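Week 10 handout: buying an arm, or the Cultatard teaching kit from the inside

Last week was all joint angles, so today we get to play with something you can buy! The **Cultatard kit** is a red-and-black arm with software for tabletop tasks, and I've been looking forward to this one all term. Our job is to review it the way a lab with a small budget would.

## The task

Plastic dishes on a green cloth, and the arm working over the magenta bowl. It sounds simple, but think of what the planner has to deal with: shiny plates, shallow rims, and its own forearm hiding part of the table from the head camera.
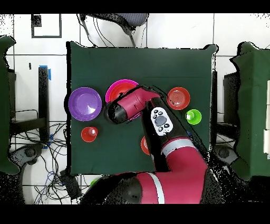

Seraina Aebischer would mark the kit down for that last point, arguing that a buyer should get a second, side-on view in the box and shouldn't have to pay extra for it.

Fair point, and do put it in your review if you agree. My own favourite feature is hand guiding: you hold the cuff, move the arm where you want it, and the pose is saved. After so many evenings typing in numbers, I find this a joy (try it before you judge the menus, please).

## What to look at

- Section 3 of the Vustbridge manual, on the approach height above a bowl
- The Flallirero log viewer, which replays a run at any speed
- Run 132, then run 913: same dishes, different grip settings

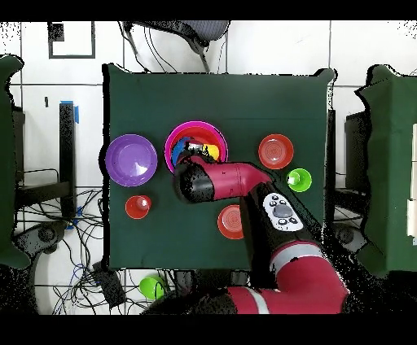 Approach height matters most with deep dishes. Too low and the fingers catch the rim, too high and the object is dropped from further up than you'd like. Change it in small steps and write down each value.

Reviews are due in January, one page each, to the Sutter room tray.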